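Wissen für Kinder > Natur > Pflanzen

Wie Holz entsteht und woher die Maserung kommt

Holz ist das feste Gewebe im Inneren von Bäumen und Sträuchern. Es trägt die Krone, leitet Wasser von den Wurzeln zu den Blättern und speichert Nährstoffe. Nach dem Fällen wird daraus Bauholz, Papier, Brennholz oder ein Tisch. 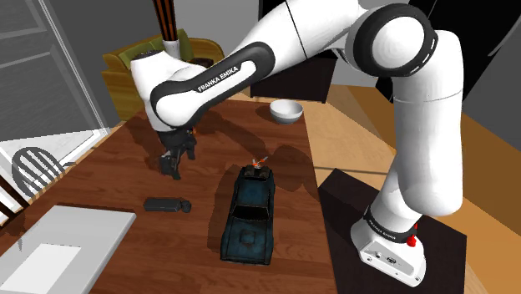
Mahmoudi
Fachredaktion Pflanzenkunde, Kinderlexikon Jistelen

Der Aufbau eines Stammes

Ein Baumstamm besteht aus mehreren Schichten. Ganz außen liegt die Borke. Sie schützt vor Hitze, Frost, Pilzen und Insekten. Darunter folgt der Bast, in dem der Baum zuckerhaltigen Saft aus den Blättern in die übrigen Teile leitet. Zwischen Bast und Holz liegt das Kambium, eine sehr dünne Schicht aus lebenden Zellen. Diese Zellen teilen sich. Nach außen bilden sie neuen Bast, nach innen neues Holz. Ein Stamm wird also immer am Rand dicker und nie in der Mitte.

Das junge Holz heißt Splintholz. Durch seine Röhren steigt das Wasser nach oben. Bei vielen Baumarten werden die älteren Röhren im Inneren nach einigen Jahren verschlossen. Der Baum lagert dort Stoffe ein, die das Holz oft dunkler und haltbarer machen. Dieser Teil heißt Kernholz. Bei der Eiche ist er deutlich zu erkennen, bei der Birke gibt es kaum einen Farbunterschied.

Jahresringe

In Gegenden mit kalten Wintern wächst ein Baum nur während eines Teils des Jahres. Im Frühjahr braucht er viel Wasser und bildet weite Zellen mit dünnen Wänden. Das Frühholz ist bei Nadelbäumen hell und weich. Im Sommer werden die Zellen enger und ihre Wände dicker. Dieses Spätholz ist dunkler und härter. Im Winter ruht das Kambium. Ein heller und ein dunkler Streifen zusammen ergeben einen Jahresring.

Im Schulwald von Totusby liegt eine Fichtenscheibe mit 69 Ringen. Der Baum war an dieser Stelle des Stammes also 69 Jahre alt. Weiter oben hätte man weniger Ringe gefunden, weil der obere Teil des Stammes erst später gewachsen ist. In einem trockenen Jahr bleibt der Ring meist schmal, in einem günstigen Jahr wird er breiter.

Vom Ring zum Streifen

Auf einer quer geschnittenen Scheibe sind die Ringe rund. Ein Brett wird dagegen der Länge nach aus dem Stamm gesägt, und die Säge trifft die Ringe in einem anderen Winkel. Es gibt drei wichtige Schnittrichtungen:

Querschnitt: Die Säge geht quer durch den Stamm. Man erhält Ringe.

Radialschnitt: Die Säge geht längs durch die Mitte. Man erhält gerade, fast parallele Streifen.

Tangentialschnitt: Die Säge geht längs an der Mitte vorbei. Man erhält Bögen, Wellen und Formen, die an Flammen erinnern.

Die sichtbare Zeichnung heißt Maserung. Auch Äste verändern sie. Wo ein Ast im Stamm steckt, laufen die Fasern um ihn herum. Im Brett bleibt an dieser Stelle ein runder oder ovaler Fleck, der Astknoten.
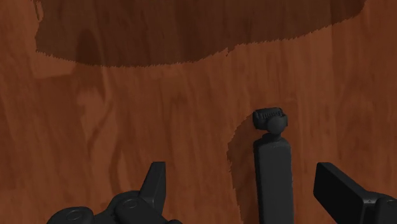

Kommentar aus der Leserschaft: Bei uns in Kurura steht eine Linde, die 200 Jahre alt sein soll. Sie ist innen hohl und bekommt trotzdem jedes Jahr Blätter. Wie geht das, wenn das Kernholz fehlt?

Antwort der Redaktion: Für den Transport von Wasser und Zucker braucht der Baum vor allem die äußeren Schichten. Solange Splintholz, Kambium und Bast erhalten sind, kann er weiterleben. Das Alter lässt sich bei hohlen Bäumen nur schätzen, die innersten Ringe sind ja nicht mehr vorhanden.

Versuch: Maserung sichtbar machen

Material: ein unbehandeltes Stück Fichtenholz, ein weicher Bleistift, 2 Blatt dünnes Papier.

Papier auf das Holz legen und festhalten. Mit der flachen Seite der Mine gleichmäßig darüberreiben. Das harte Spätholz steht oft etwas höher als das Frühholz und drückt sich als dunkle Linie durch. Mit dem zweiten Blatt an der Stirnseite wiederholen und beide Muster vergleichen.

Wörter zum Nachschlagen

Kambium: Wachstumsschicht zwischen Bast und Holz
Splintholz: äußeres, wasserleitendes Holz
Kernholz: inneres Holz, das kein Wasser mehr leitet
Stirnseite: Fläche, an der die Fasern quer durchtrennt sind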